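What the rug catalogues don't say
Speaker notes, afternoon session, Evside early years buying day
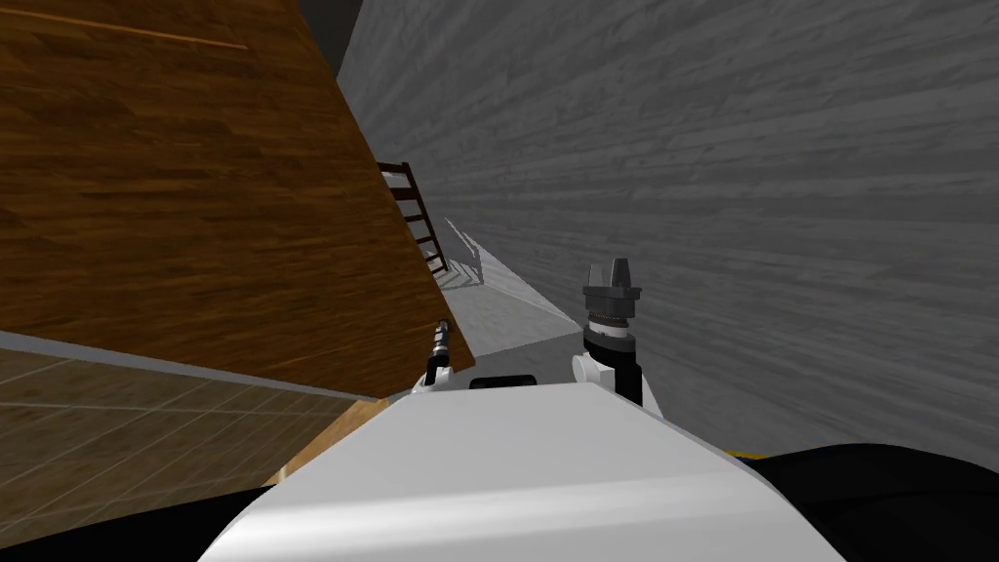 Start with the price. Ask for a show of hands: who has bought a carpet for a classroom in the past few years? Keep your hand up if you measured the room first. Wait for the laugh, then move on quickly.

My setting spent 1,189 pounds on a seating rug. It had a coloured square for each child, and a border of leaves. I signed the order, so I'm not here to sneer at anyone else's. I would sign a different one now, and most of this talk is about why.

SLIDE 2. The word "durable"

Read out the three lines from the handout. All three rugs are described as durable. One is durable "for busy classrooms", one is durable "without giving up softness", and one is just durable.

Durable compared with what? Ask the supplier for the pile weight, the backing and what the guarantee covers. When I rang Drevance they could give me the first two straight away and needed to go off and find the third. It came by email the next morning. The guarantee covered the colour fading in sunlight and the edge binding coming away. It did not cover flattening of the pile, and a flat patch where thirty children sit down every day is the one thing I can promise you will get.

Pause. Someone usually asks whether all the guarantees read like that. I have read four, so I can't say. Read yours.

SLIDE 3. Squares

The claim is that a square each helps children settle. I'd like it to be true. I haven't seen anything I would call evidence, and I did ask. Kaneko sent me a leaflet with a quote from a teacher on it. Traltis sent me the same sort of leaflet with a nicer quote.

What I can tell you is what we saw in our own room, which is one room. In the first fortnight the squares were a hit. By half term there were arguments over the yellow ones. We put names down with tape, the tape marked the pile, and we are still picking at it. Carpet time was no calmer than it had been on the old plain rug, as far as any of us could judge, and we were hoping hard to judge otherwise.

Squares do help with lining up and with turn-taking games. Give them that. (Don't rush this bit, people stop listening if they think you only came to moan.)

Do check how big a square is. Ours are fine for a four-year-old with legs crossed. They are no good for a seven-year-old with legs any way at all. The catalogue gives the size of the whole rug and the number of seats, and you have to do the sum yourself.

SLIDE 4. Printed pictures

Roads, ponds, maps, alphabets. I am going to be unpopular here.

A road rug is a good toy. As a place for twenty-odd children to sit and listen to a story it's a poor one, and I don't see how the same rug can be sold for both jobs. If there is a road under your knee you will drive something along it. So would I.

Alphabet borders: ask yourself how often you have pointed at one during a lesson. I kept a tally for a month. It came to 2.

Look at the letter shapes too. One sample I was sent had the old-fashioned printed "a", which is not what we teach them to write. Reception colleagues will spot it at once. The person with the budget may not.

SLIDE 5. The other costs

Cleaning. Our quote for a proper wet clean was higher than I'd expected, and the rug was out of use for a day and a half. Put that in the budget before you order.

Delivery. "Delivered" meant to the front door. Ours arrived rolled, too long for the corridor corner, and spent the night in the hall.

Edges. Bound edges lift if a door sweeps over them. Ours does. Measure with the door open.

Smell. It went in the end. Order for the start of a holiday if you can.

SLIDE 6. What I would buy

A plain rug in a mid colour, mid pile, the size of the space you really use for sitting. Spend what you save on a second small rug for the book corner, or on books. If you want squares, use spots you can pick up and put away, and see whether you are still putting them out by January.

People will say a plain rug looks dull in the prospectus photos. It may well do. Decide who the rug is for.

SLIDE 7. Questions to take to the stands

Pile weight and backing?
What does the guarantee leave out?
Size of one seat, measured?
Can I borrow a sample for a week, and stand a chair on it?
Who carries it in?

I tried the sample question at 16 stands last year. Two said yes.

Leave this slide up for questions. If asked about carpet tiles: we haven't used them, and I'd want to hear from somebody who has before saying a word. Handouts are by the door, large print copies underneath.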